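Misard Textile Care Study
Interim progress report to the Hughes Fund
Prepared by Ermelinda Lobo, project lead
29 August 1999

1. Period and status

This report covers work from the start of July to the date above. The wash trials at the Cletow site are on schedule. The drying trials are behind by 10 working days, for the reasons given in section 3. No change to the end date is requested.

2. Wash trials

The approved plan called for 222 household items to be put through repeated domestic wash cycles, with shrinkage, color loss and seam condition recorded at fixed intervals. All items have been bought, tagged and measured. To date, 111 have completed the full series. The rest are at various points in it and will be finished in the next period.

Measurements are taken along both the lengthwise and crosswise directions after each item has rested flat overnight. Early in July we found that two technicians were smoothing items by different amounts before measuring. The difference was small on woven goods but large enough on knits to affect the results. Wing-sze Liao rewrote the procedure to specify a single light pass of the hand from the center outward, and the affected knits were measured again. The earlier readings have been kept in the record but are marked as superseded.

Cotton sheeting is losing most of its length in the first few cycles and very little afterward, as expected. Blends are more stable. Blankets are the least consistent group, and items bought as identical pairs have differed from each other by more than the procedure can explain. We suspect variation in finishing at the mill but have no direct evidence yet. 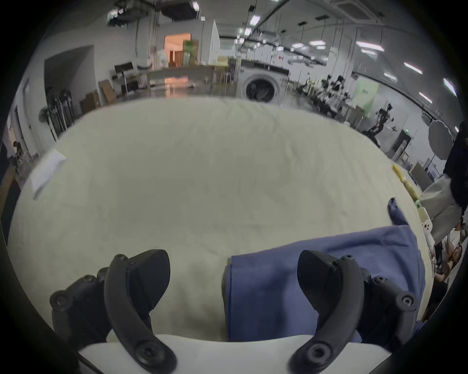

Figure 1. Cream fabric spread on a tabletop, with folded blue cloth.

Color loss is graded by eye against a gray scale under a standard lamp. The lamp supplied with the original equipment drifted out of tolerance and was replaced. Grades assigned in the week before the replacement are being repeated.

3. Drying trials

The two tumble dryers ordered from Zovetti arrived late, and one had a faulty thermostat. A replacement part was fitted under warranty. Both machines now hold temperature within the limits set in the plan — this was checked over 18 consecutive loads before any test items were used. Line drying was not affected and has continued as normal.

To recover time, the drying room will run a second shift in the next period. The added labor can be met from the unspent part of the travel budget, and we ask the Fund to approve this transfer.

4. Spending

Spending on materials is slightly under plan. Water and power costs are over plan, mainly because the Cletow meter is shared with the adjoining unit and the agreed split was based on an older tenancy. The landlord has accepted that a separate meter should be installed. A revised budget table will follow once the first separate reading is available.

5. Next period

Complete the wash series. Begin tumble drying of the woven group, followed by knits. Repeat the outstanding color grades. Circulate a draft of the measurement procedure to the Fund's technical reader for comment — Wing-sze Liao will be the contact for questions on this document.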